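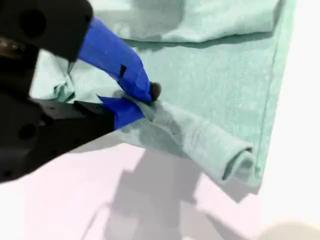 Home | Course outline | Handouts | Labs | Contact
Reading time: 2 min

Week 6 handout: Which rules cover a robot that folds laundry?
Afia Akpalu, Savuvside

Read this before the lab. Bring one objection, written down.

Students like to ask which standard applies to a pair of small arms folding cloth on a table. My answer is that several might, and that a number on a certificate tells you very little about the bench in front of you. The general robot safety standards were written mainly with factory machines in mind. People quote them at hobby-sized arms and then skip the part that takes effort, the risk assessment.

"It's too weak to hurt anyone" is a claim. Ask what was measured, and where. A gripper that pinches a towel fold will also pinch a fingertip. Two arms working toward the same piece of cloth make a closing gap between them, and that gap belongs in the assessment even if each arm passed by itself.
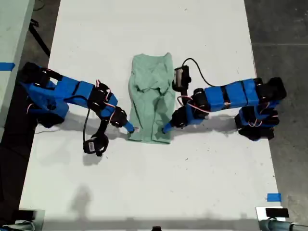
The same goes for cables. Loose wiring near a moving joint gets forgiven in a lab because everyone is used to it. Write it down as a hazard anyway, and say who checks it and when.

Now, performance claims. The Ofori draft guide (in your reader) asks for 80 trials before a success rate is published. Fine, but it never defines a successful fold. Kwame Kyei and Golshifteh Khosravi scored the same set of attempts for us and disagreed on 14 of them. Until "folded" has a written test - edges within so many centimetres, no layer hanging out - I don't see what the percentage is worth.

Minimum practice for this course:
- Power cut-off within reach of the person supervising, tested at the start of each session.
- Hands stay off the cloth while either arm is live. Resetting a garment counts.
- Log every attempt, including the ones you stopped. Dropped trials are the oldest trick going.
- State the fabric and the starting state. Results on a towel say nothing about a shirt.

Section 2 of the Tukine checklist is worth using. The rest is mostly signatures.

For March: pick one rule above and argue that it's useless. Ama Osei will collect the drafts.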